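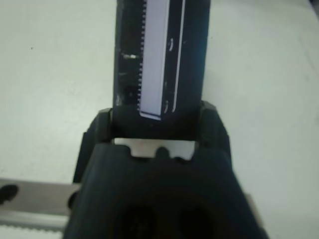
I blame the December update, though Iona Baxter blames me, and she signs my timesheets.

We'd just put the new arm in at Farquharson. It was a Flurasari, second-hand, and it arrived with no manual and a sticker on the base that said RULLEN in somebody's biro. I called it Rullen from then on. Rullen had one job: take a slim black part off the white table, hold it upright, wait for the tester to say yes, put it down again. Lovely. It did 176 of them on my first night and I ate my sandwiches in peace!

Then on number 177 it didn't let go.

I pressed release. Nothing. I pressed it again (harder, as if that helps) and the screen told me, quite cheerfully, that the jaws were open. They were not open. I could see them, two big charcoal lumps squeezed up against the part, and I could hear the motor starting to whine.

Now, I know the rule. You hit the stop, you wait 2 minutes, you keep your hands to yourself. I've taught that rule to new starters. But it was four in the morning and I thought, I'll just give it a wiggle.

The arm went up with my sleeve in it.

I hung there on tiptoe, one shoe off, stretching for the red button with my other foot, while the screen said READY FOR NEXT PART. I got it with my big toe in the end. Everything stopped and I slid out of my cardigan and sat on the floor for a bit.

Iona came in at six. She looked at the cardigan, then at me.

"Flirnar said there was a bug in the grip sensor," she said. "Didn't you read the email?"

I asked her which email.

"The one I forgot to send," she said, and went to put the kettle on.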